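Review: Lillik two-finger gripper kit, after a summer on a home-built arm

7 min read

2024-08-26

The Lillik is a parallel two-finger gripper sold as a kit. It comes flat-packed with the servo already fitted to the base plate, two printed finger carriers, a pair of linear rails, a controller board, and a bag of fasteners sorted by length. I bought it to replace a gripper of my own design on a six-axis arm that lives on a table in the spare room. The old gripper worked, but the jaws went out of parallel whenever it closed on anything wider than a matchbox, and I was tired of shimming it.

Assembly

The instructions run to 16 pages and are good up to page 9, where the rail alignment is handled in a single sentence. The rails mount in slotted holes. If they are tightened in the order shown, the carriers bind in the last part of the stroke. The fix is to leave all the rail screws a quarter turn loose, run the carriers by hand from end to end several times, and tighten from the center outward with the jaws half closed. After that mine moved freely.

The fasteners are M2 and M3 with hex heads. Two of the M2 heads were soft and rounded on first tightening. I replaced the full set with screws from a drawer. Wiring is one cable from the servo to the board and one from the board to the arm. The connector at the arm end has no latch, and it backed out twice in the first week. A cable tie around the housing solved it.

The mounting plate is drilled for the Mosau wrist flange. My wrist is a different pattern, so I cut an adapter from 6 mm aluminum. The drawing supplied by the maker has the correct hole spacing but omits the depth of the counterbore. Measure your own plate before cutting.

Control

The board accepts position, speed, and current limit over serial. Position feedback comes from the servo and is repeatable enough that I stopped homing between runs. There is no force sensor. Grip force is inferred from motor current, and the relation is not linear at the low end, where friction in the rails is a large part of the load. Anyone planning to handle soft objects should expect to tune the limit for each one.

The default current limit is 1122 in the firmware's own units. The manual does not say what the units are. At that value the fingers leave a dent in foam rubber. I run at less than half of it for most work. The setting is lost when power is removed unless it is written with a separate save command, which is mentioned only in the changelog.

The driver library is usable. It is Python, has few dependencies, and raises a proper exception when the board stops responding. It also blocks while the jaws are moving. I moved it to its own thread and had no further trouble.

Use on the table

I test with play food and ordinary kitchenware on a checked cloth. Play food is cheap and comes in awkward shapes, and the kitchenware supplies the reflections and thin edges that cause trouble for the wrist camera. The set currently in use has a banana, a pepper, a potato, and a steamer basket of dim sum.
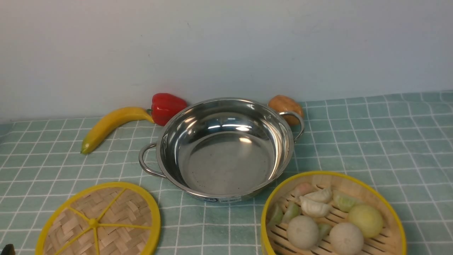 The stock fingertips are flat and faced with a hard rubber. On round, glossy shapes they make contact over a very small area, and objects rotate in the grip when the wrist turns. Wire handles are the other weak point. The pads have no groove, so a handle can roll along the face until it reaches the edge. I printed a replacement pair with a shallow vertical V and a softer facing, and both problems were much reduced. The fingertips are held by two screws each, and changing them is quick.

Small dumplings packed closely in a basket are hard for any parallel gripper, and this one is no exception. The tips are too thick to get down between neighbors. Tineke Goossens, who shares my printer, drew a tapered version that is narrower at the end. It flexes under load but reaches the pieces the stock tips cannot.

Wear

The log shows 2000 open-close cycles on the current rails. Play in the carriers has increased slightly and can be felt by hand. The servo gears are quiet. One finger carrier developed a crack along a layer line near the screw boss, and I reprinted it from the published file with more perimeters.

Verdict

Good rails, a decent board, poor fasteners, and fingertips that should be treated as placeholders. I would buy it again for a light arm. Budget an evening for alignment and another for the current limit. A revised fingertip set is listed for October, and I will fit a pair if the pads are grooved.

Related

Ivar wrist camera mount: short review
Siliņa bench power supply, one year on
Cutting flange adapters without a mill
Cable routing on small six-axis arms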